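How a robot club teaches a robot to stack bowls

Clateline Robot Club meets in the town of Dirnby. Its members are between nine and thirteen years old. This year they have one big project, and it sounds very simple. They want a robot to stack bowls and put them away.

You can probably stack bowls without thinking. You pick one up, hold it over another and let go. For a robot, every bit of that is hard. It has to find the bowl, work out where the rim is, close its fingers the right amount and stop before it knocks anything over.

Two ways to tell a robot what to do

The first way is to write a program. A program is a list of instructions. It might say: move forward, open the fingers, move down, close the fingers. This works well if the bowl is always in the same place. If somebody moves the bowl a little to the left, the robot closes its fingers on nothing.

The club tried this in February. Their program had 256 lines, and it could pick up one plastic bowl from one spot on the floor, which was marked with tape. When they used a different bowl, it didn't work.

The second way is to show the robot what to do, many times. This is called learning from demonstration. A demonstration is when you do something so that someone else can learn it. You may have learned to tie your shoelaces like this.

What is a gripper?

A gripper is a robot's hand. Most grippers don't look like your hand, because two fingers are enough for a lot of jobs. The fingers move together to pinch and move apart to let go.

A hand-held gripper is the same sort of tool, but a person holds it by a handle. There is no robot arm on the other end. The person does the job with the gripper, and a camera on it records what happens. Later, a computer studies the recordings. It looks for patterns, such as where the fingers usually go when there is a rim in front of them.

The club uses two grippers at once, one for each hand. That makes it possible to steady something on one side while you work on the other. It also makes the job slower to learn. New members often find that they want to drop the grippers and just use their fingers!

Try it yourself

You can get a feel for this at home. You will need two pairs of kitchen tongs and a few plastic bowls of different sizes.

1. Put the bowls on a table, with space between them.
2. Hold one pair of tongs in each hand.
3. Put the bowls inside each other, with the biggest at the bottom.
4. Now take them apart again.

Most people find step 4 harder. Bowls that fit closely together leave very little room for the tongs. Use plastic bowls for this - not china or glass.

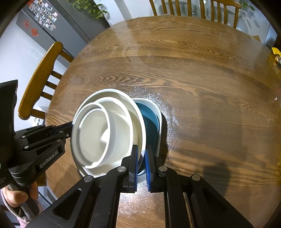 A rim is a good place to grip. It is thin, so one finger can go on the inside of the bowl and the other on the outside. The soft pads on the fingertips help too. Hard metal would slide on a smooth bowl, but a soft pad squashes a little and holds on.

How many times?

One demonstration is not enough. The computer needs to see bowls that are close and far away, bowls that are tilted, and bowls of different colours. The club has made 844 recordings so far. Each one lasts 24 seconds or less. Some are thrown out, for example when a bowl was dropped or a sleeve covered the camera.

The recordings go into a program the members named Skekia. Skekia practises on a computer first, with pretend bowls on a screen. After that it gets to control the club's real robot arm, which is bolted to a bench and has a red stop button beside it. Two members stand by the button whenever the arm is moving.

Skekia can now lift a single bowl that it has not seen before. Stacks are still a problem. Sometimes it picks up two bowls when it only wanted one, and the members are making more recordings of bowls being separated.

Words to know

Demonstration: showing how something is done.
Gripper: the part of a robot that takes hold of things.
Program: a list of instructions for a computer.
Rim: the top edge of a bowl or cup.

Page last updated Jul 25, 2022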